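3.2 How plates are put away in shared kitchens

When we began our visits to the shared kitchens at Matheson, we expected to write mostly about cooking. It soon became plain that people had a good deal more to say about crockery, and in particular about where it lives between meals. Skye Paterson, who carried out most of the interviews, came home with page after page on cupboards, shelves, racks and tubs, and we have tried to do justice to at least a part of that here.

Households who shared with strangers tended to keep their plates apart, often in a bedroom, while those who had chosen one another were happy to let everything mingle. Plastic bins were well liked by both groups, as they can be lifted out whole and carried to the table (see Figure 2).
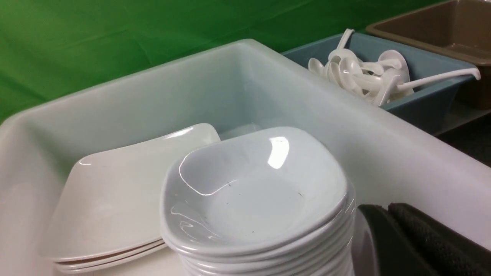

Figure 2. Square white plates stacked in a white plastic bin.

The habit of mingling did bring its own small quarrels. One tenant spoke at length, and with real feeling, about a dinner set from her grandmother that had slowly spread through the whole building - she had found a saucer two floors up, holding a candle. Cowie and Intarasuk describe much the same drift in their study of student houses, and they suggest that a plate left unclaimed over a single holiday is apt to become common property. Our own tenants would mostly agree, though several felt that a good, heavy serving dish remains its owner's for ever.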